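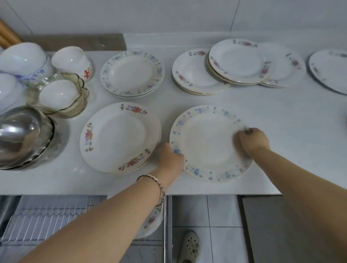

Flowered plate, kitchen counter.

Call for participants: reading and consent study on messaging app privacy notices

Sestaneo is recruiting adults for a study of how people read, skip and respond to changes in the privacy terms of messaging services. The study is run by the policy research unit at Sestaneo with technical support from Drarkitz, which built the test app. Fieldwork opens in April.

Background

When a messaging service changes its terms, users usually see a full-screen notice with one large button and one or two small links. The wording of these notices is regulated in some places and left to the company in others. Regulators ask whether consent given this way is informed. Existing evidence comes mostly from surveys, in which people report what they remember doing. This study records what they do at the time the notice appears.

We compare four versions of the same notice. They differ in length, in the placement of the decline option, and in whether data sharing with a parent company is described in the first paragraph or behind a link. Each participant is assigned to one version and will not be told which until the study ends.

What participation involves

Participants install a test messaging app, Plunel, on their own phone and use it for 30 days with at least one other enrolled person. Plunel sends and receives text, photos and voice messages. Message content is encrypted end to end and is not available to the research team. The app logs the time a notice is opened, scroll depth, taps, and the time it is closed.
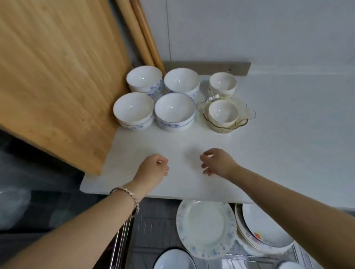 Bowls and cups on the shelf.

At two points during the study a notice will be shown. After the second one, participants complete an interview by phone or video. The interview takes 40 minutes and is recorded with permission. A participant may decline either notice and remain in the study. Declining has no effect on payment.

Who can apply

Applicants must be 18 or older, use a messaging app on most days, and have a phone that still receives system updates. No technical knowledge is needed. Employees of telecom operators and messaging companies, and people who draft or review privacy terms for a living, cannot take part. Applicants need to enroll with a partner, who may be a relative, friend or coworker. Both partners are screened separately.

We have places for 903 participants. More than half are reserved for people who do not use a messaging app for work.

Questions raised so far

Several applicants have written about what happens to the logs.

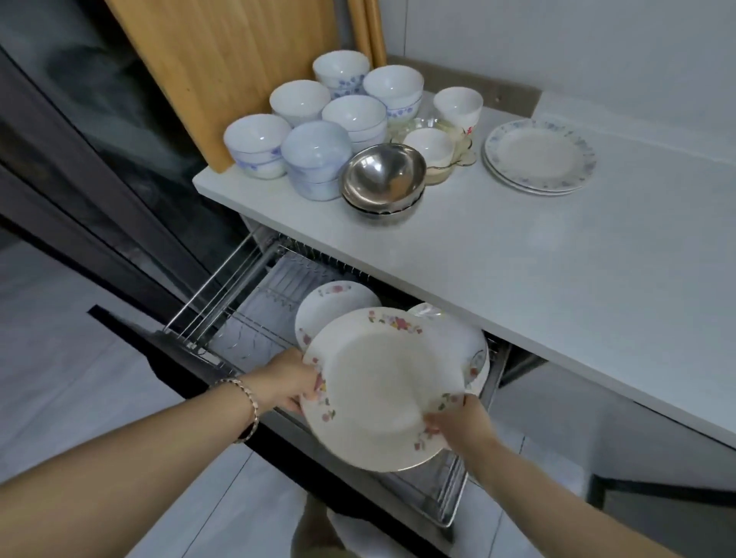

Wilfredo Gatchalian asked whether the phone's contact list is uploaded when Plunel is installed, and whether a person who leaves early can have their records erased. He added that he would not enroll on the strength of a summary and wanted the full data protocol first.

The contact list is not uploaded. Partners are linked by a numeric code exchanged at enrollment. A participant who leaves before the interview can request erasure in the app settings, and the logs are deleted within 30 days of the request. After the interview, records are stripped of the code and can no longer be matched to a person. The full protocol is sent to every applicant before the consent form.

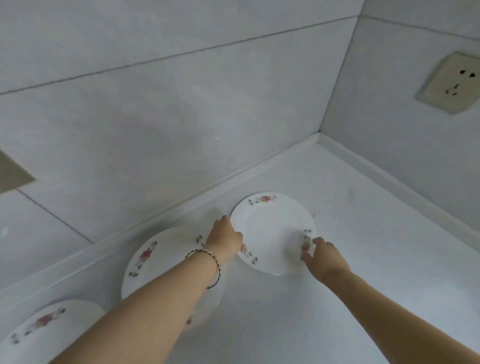
Payment and how to apply

Payment is made by bank transfer or prepaid card after the interview. Participants who leave early are paid for the days completed. The rates are listed in the protocol.

To apply, complete the screening form on the Sestaneo study page and enter the reference Sartori. Your partner should use the same reference. Questions about eligibility go to Ibrahim Ajayi, study coordinator, through the contact form on the same page.

Shares: 17 Comments: 4

This site uses cookies to remember your settings and measure visits. Accept all | Manage cookies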